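Robots and Chores, Week 4 handout
Can a machine do the small jobs yet?
Notes by Prodromos Nikolaidis

OK, picking up where we ran out of time on Monday. Somebody asked why I keep going on about computer repair when the course title says chores. Fair! My feeling is that swapping a processor sits right between the shop floor and the kitchen drawer. It's fiddly, it's small, and most of us could learn it in an afternoon with a patient friend. So it makes a good yardstick for what an arm can and can't do.
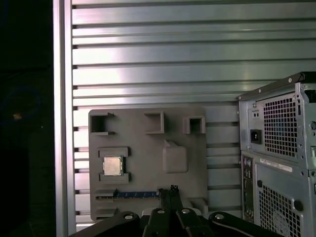 Fig. 4.1 Mock motherboard plate with a CPU in its holder, computer tower at right.

Start with the practice plate. A printed plate is kind to a robot, and you should be suspicious of any success rate that was earned only there. In the Mapplebeck exercise you'll find 300 tries on a plate like this, and I want you to ask what changes when the target is a real machine (cables, for one thing, which never lie the same way twice). 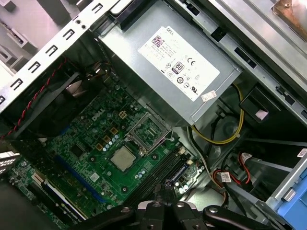 Fig. 4.2 Inside a Dell desktop: open processor socket, with a processor lying on the board beside it.

Now the hard part. A socket wants the chip square, level and the right way around, and it wants hardly any push at all. You and I feel that through our fingertips. An arm has to get it from a camera, or from force readings, or from being very well rehearsed. Write down which of those you'd trust and bring it to section.
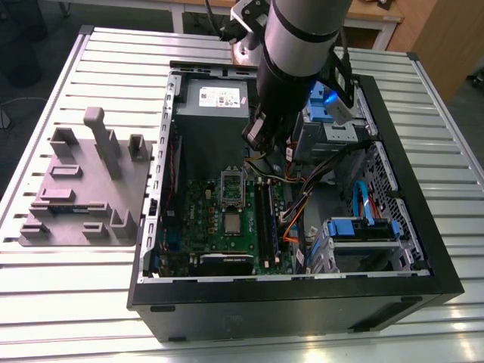
I also want you to think about time. People love to quote the one good run, sped up, with music on it. When I read a report I go looking for the dull stuff: how often a person stepped in, who put everything back at the start, and whether the case was ever turned a little. The Falton worksheet lists 1,210 attempts and 938 finishes. Work out the rate, then tell me why I still wouldn't let it near my own desktop.
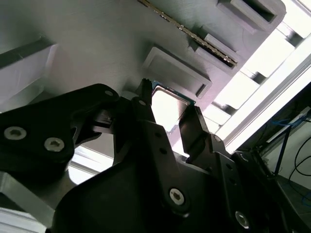
So are household robots close?
For one narrow job in one prepared spot, pretty close. For a whole messy house, I'd say we're a long way off.

Reading for next time: Nekovley, chapter 3, and skip the appendix.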